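## Setting up the dressing table

I've put together three Milus tables now, so I've made most of the mistakes already and you can skip them! These notes start where the flat-pack booklet stops, with the base standing on its feet and the drawers still out.

**Caution:** get a second pair of hands for the mirror. The carved bit at the top is the first thing to catch on a door frame (ask me how I know).

1. Pick your wall. I like a plain, broad stretch with a window opposite, so the glass brings in some daylight and a bit of garden.
2. Slide the base up to the wall, then set the raised shelf on top and tighten it from behind. Finger-tight first, all the way along, and only then the screwdriver.
3. Hang the oval mirror over the middle of the shelf, crest upwards, and step right back to the far side of the room before you decide it's straight. Mine looked perfect from close up and very tipsy from the doorway.
4. Tuck the chair in at the left end. I went for a pale pink one with a white back, and a little pink-and-white floral piece by the mirror to go with it.
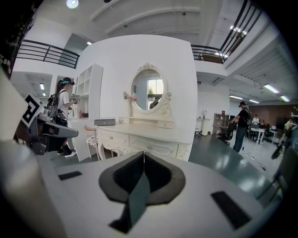

5. Drawers last. Do the small ones under the mirror, then the lower row with the curved fronts, and leave the round knobs a touch loose until everything runs smoothly.

**Note:** if a lower drawer sticks, rub a candle stub along the runners. I used the Donness wax the first time and it was lovely stuff, but a plain old candle does the same job. Give the knobs another quick turn in April or so, once the heating's gone off, as mine always work themselves loose over winter.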